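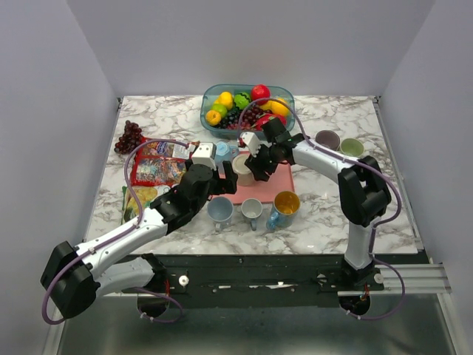
Padar test table, both arms reaching to the middle.

Does 82 percent mean it works?
On this table, with these cups. We ran 200 trials in March and moved nothing else.

Was the Plernau baseline fair?
Partly. It got 37 demonstrations, the same as ours – but Rozália Doležal tuned ours longer.

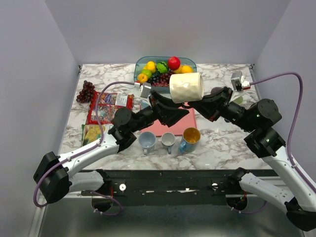
A cup held on its side between the two grippers.

Would new mugs break it?
We tried 11. I wouldn't quote that result yet.

Who checks the scoring?
Sorcha Farquharson, from video, without knowing which policy ran.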